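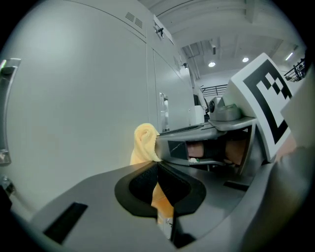
Osevari Shared Workshop: Robotics Bench Group

Flillis hand grippers and harness, pre-use inspection
Area: locker wall and table end
Checked by: Aled Prothero
Second check: Natanael Xavier
Repeat: every Monday before the first session, and after any repair

Mark each line OK, FIX or STOP. FIX means the kit can be used today but the job goes on the board. STOP means it stays on the bench. Put your initials next to anything you change. Comments are from the May check unless they say otherwise.

1. GRIPPERS, BODY

1.1 Printed shells free of cracks, especially where the handle meets the upper arm
OK. One fine line on the left shell near the handle. It is a layer line and doesn't open when you squeeze. Look at it again next time. AP

1.2 No sharp edges where the hand goes in
FIX. Right gripper has a rough spot on the inside of the frame, bottom rear. Sanded once, still catches a sleeve. Needs a finer paper. NX

1.3 All screws present and tight
OK. Two on the right upper platform took a quarter turn. Please don't use thread lock on the ones going into plastic, we lost a shell to that in the first build.

1.4 Weight of each gripper with everything fitted
OK. Left is 421 g on the kitchen scales. Right is a little more. Anyone wanting to add parts to either should talk to Natanael first, as wrists were getting sore with the older, heavier version.

2. FINGERS AND PADS

2.1 Pads stuck down along the whole edge
OK both.

2.2 Pads clean, texture not worn smooth
OK. Fluff from the yellow cloth had packed into the texture on one finger. Brushed out with a dry toothbrush. Don't use solvent on these, the Falcão pad material goes tacky and stays that way.

2.3 Fingers meet at the tip when closed
OK left. Right closes with a small step between the tips. It still holds a cloth. I would not use it for anything thin and hard until it has been shimmed. AP

2.4 Fingers open fully when released, no sticking
OK. Worked each one twenty or so times.

2.5 Pinch points known to the person wearing the kit
OK. Shown to the wearer before starting. The worst one is the gap at the back of the fingers, where they come together behind the pads. Keep the free hand away from it. If something is jammed in there, take the gripper off and put it down before you go in after it.

3. MARKERS AND CAMERAS

3.1 Marker faces flat, clean, no peeling corners
FIX. One corner lifting on the left set. Pressed back for now. New sheets are in the drawer under the printer. Print at full size with scaling off, then measure one square before sticking it down.

3.2 Marker mounts don't move when pushed with a thumb
OK. They stand well above the top of the gripper and they are the first thing to hit a door frame or a locker handle. If one gets knocked, stop and check the mount. A marker that has shifted slightly spoils the whole recording and you won't notice until you play it back.

3.3 Camera seated, lens wiped, nothing across the view
OK. Lens cloth is on a string now.

3.4 Camera body temperature after a session
Comment: warm, comfortable to touch. Record it as STOP if you can't keep a finger on it.

4. HARNESS AND CHEST UNIT

4.1 Straps not frayed, buckles close with a click
OK.

4.2 Adjusted for the person wearing it today
OK. It had been left very loose from the last user. Both shoulder straps need doing, and the chest unit should sit flat when you look down with arms out.

4.3 Display on and readable by the wearer
OK. Kuso starts up on its own in a minute or so. If the display stays blank, check the plug at the unit before restarting anything.

4.4 Cables from the chest unit have slack with arms fully forward
OK after a change. The right one was tight at full reach and would have pulled at the plug. Swapped for the 104 cm one. The old cable is back in the box and labelled short. NX

4.5 Wearer can get out of the harness unaided
OK. Timed at 6 seconds with both grippers already down. Do this test with each new person, even if they have worn it elsewhere.

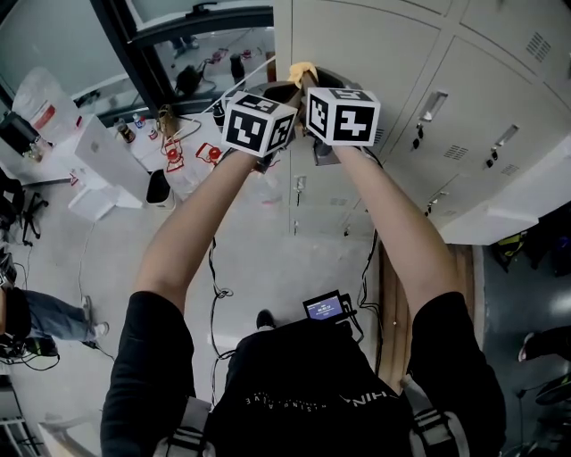
5. FLOOR AND SURROUNDINGS

5.1 Cables on the floor kept out of the walking line
FIX. This is the one I would most like sorted. The wearer is looking at their hands the whole time and not at their feet. Loops should be pushed back towards the table, and anything that has to cross the floor should be taped or put under the rubber strip. The strip is too short at present. Natanael is getting another length. AP

5.2 Chairs pushed in, feet and legs clear
FIX. Anyone sitting near the work area should move their chair back before recording starts. I asked and it was done. It needs to be part of the routine.

5.3 Shoes
OK. Closed shoes for the wearer and for whoever is standing next to them.

5.4 Lockers shut before starting
OK. Locker practice is done on closed doors only. Don't hook a gripper finger into the recessed handles, since they are metal and the fingers are not. Check that no one needs to get into a locker in the next few minutes.

5.5 Table tidy, lids on bottles
FIX. Too much on the table. Bottles should be capped and moved to the back or to the shelf. Clamps and leads go back in the tray when you finish with them. I know it gets used as a general dumping ground on open evenings.

5.6 Bags and boxes not blocking the way out
OK.

6. WORKING WITH TWO PEOPLE IN KIT

6.1 At least an arm's length between them when both are reaching
Comment: this is tight along the lockers. We tried it with both facing the same way and the grippers came close to touching twice. Take turns at the doors, with the second person standing back.

6.2 One person without kit keeping watch
OK. That person says start and stop. They should not be the one at the laptop.

6.3 Stop word agreed
OK. It is just "stop". Someone suggested a different one and it got forgotten straight away.

7. AFTER USE

7.1 Grippers on the foam, fingers open, markers upwards
7.2 Cameras and chest unit on charge, with the charger on the hard shelf and off the foam
7.3 Cloths shaken out and hung up
7.4 Cables coiled and off the floor
7.5 This sheet filled in and put back in the folder

Outstanding jobs
Right gripper: sand inside of frame (NX)
Right gripper: shim fingers (AP)
Left gripper: new marker sheet (either)
Floor: longer cable strip (NX)
Table: clear and keep clear (all)

Overall result: left gripper and harness fit for use. Right gripper fit for use with cloths only.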